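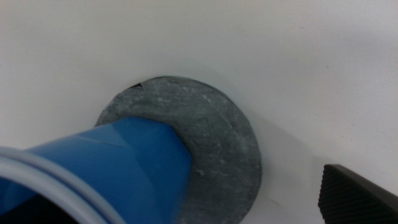 Chapter 8
When the Robot Comes to the Bench

Guoqing Han worked at a packing bench in Drestinville before the first robot arm was installed there. His job was to take plastic parts from a tray, turn each one the right way, and pass it on to the next station. In April the company, Villisska, gave this work to an arm with a two-finger gripper. Han was not sent home. He got a new job title, a small screen, and a chair that he seldom used.

In this chapter we study what happened to him and to the other people on his line. Chapter 7 looked at the machine from the side of the engineer: its joints, its speed, its cost. Now we look from the side of the worker who stands next to it.

8.1 The task and the job

Many discussions of automation mix two words which should stay separate. A task is one piece of work, for example picking up a part. A job is a collection of tasks that one person is paid to do. A robot usually takes over tasks. The job remains, but its content is different, and sometimes the worker discovers this only after several weeks.

Before the change, the workers at Villisska listed 5 tasks for the bench. The arm took over two of them, picking and placing. Checking the surface, clearing a jam and writing the shift notes stayed with people. On paper this looks like a lighter day. Han described it in another way: "Before, my hands were tired. Now it is my eyes."

To understand his remark, consider how little a gripper needs to know when everything is normal, and how much a person must know when something is wrong. A part may lie at a bad angle. A finger may press on a curved side instead of a flat one. An experienced worker often notices such things early, but it is hard for him to say how.

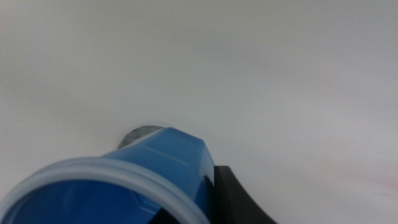 Figure 8.1 A black gripper finger against the side of a blue plastic part with a pale rim.

8.2 Who teaches whom

At the Ernton plant, which belongs to the same company, the arm was adjusted by technicians alone. In Drestinville the bench workers took part. They chose the positions of the trays and decided at which moment the arm should stop and wait for a person. The Tuhumury study, to which we return in section 8.4, compared the two plants and collected 213 written comments from workers. The comments from Ernton speak mostly about waiting: waiting for a technician, waiting for a restart. Those from Drestinville speak more about the work itself, and also — this should not be hidden — about pay. The workers there had learned a new skill, and their wages had stayed the same.

Keep this last point in mind while you read. A company can introduce a robot with care and still leave an important question open.

Key terms in this chapter: task, job, handover, stop point, hidden skill, retraining.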